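Raltari Sorting Project

The Raltari Sorting Project is a student robotics project at the Hurska Technical School in Turkau. It is carried out within the elective course in automation and deals with the handling of small household and grocery items by two robot arms at a shared table. The project is directed by Wiebke Meinecke, who teaches the course together with Torben Görtz.

Organization

Students enroll for one school year and work in teams. Each team is assigned one category of object and keeps a written log of its trials. A team must complete 200 logged trials before the first review in December and 400 before the end of the year. The logs are stored in the school library and may be consulted by later classes.

Workspace and objects

The table is enclosed by a black aluminum frame, to which both arms are attached, one at the left and one at the right. Trays and bins are placed on the wooden top within reach of the grippers. Packaged snacks form one category of object. Their wrappers crease under the fingers, and the printed surface changes shape with each grasp, a property the course treats as a subject in its own right. A round woven mat is also used on the tabletop.

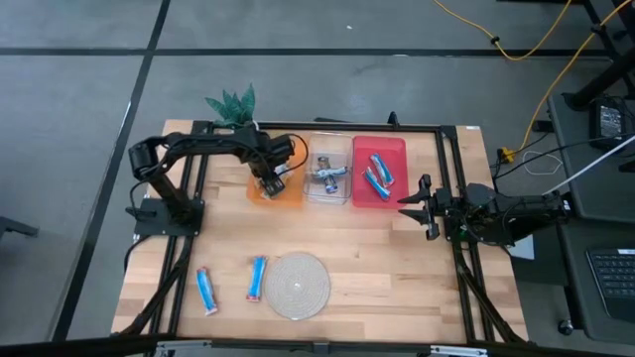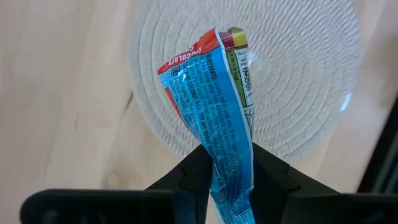
Assessment

Grades are based on the trial log, a technical report and an oral presentation. The report must state how each grasp was planned and list every failed attempt with its probable cause. Items dropped outside the assigned tray are recorded as failures, even if the arm later recovers them. The presentation is held before both instructors and is open to students from other courses.

Ehlers Prize

The Ehlers Prize is awarded each year to the team with the most complete documentation. Success rate is not considered. The prize was last presented on 3/14/21 to the team responsible for flexible packaging, whose log ran to 538 entries. Of these, 77 concerned a single fault in the closing of the left gripper, later traced to an incorrect setting in the control program.

See also

Automation course (Hurska Technical School)
Ehlers Prize, list of recipients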